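Leemans Kilell worktable with rear shelf

Product group: Tables and benches
Supplied by: Leemans

The Kilell is a light wooden worktable for sorting and setting out small goods such as bottles, jars and sample pots. The top is made of joined planks with the grain running lengthwise. Colour varies from plank to plank, from pale beige to a pinkish brown, and matched tops are not offered.

Top thickness is 25 mm. A black metal rail is fitted along the back edge, with side rails joined to it by corner brackets. Bracket screws should be checked after the first 2 weeks of use and tightened by hand only.

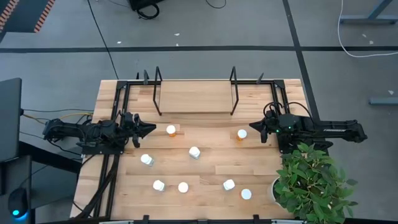
The shelf is a single rectangular board held at each end by a black metal frame. It is centred at the rear, leaving the middle of the top free for work. Maximum load on the shelf is 13 kg, evenly spread. Tall items should be kept on the main top.

Weight without shelf: 43 kg
Surface finish: Rumis clear oil, matt
Care: wipe with a damp cloth, dry at once. Do not use solvent cleaners. Re-oil each September or when the grain feels rough.

Spare brackets and shelf frames are ordered separately under the Flarero parts list. Shelf boards from the earlier Kilell do not fit the present frames.

Technical enquiries: Veerle Michiels, parts desk
Page revised Mon 11 May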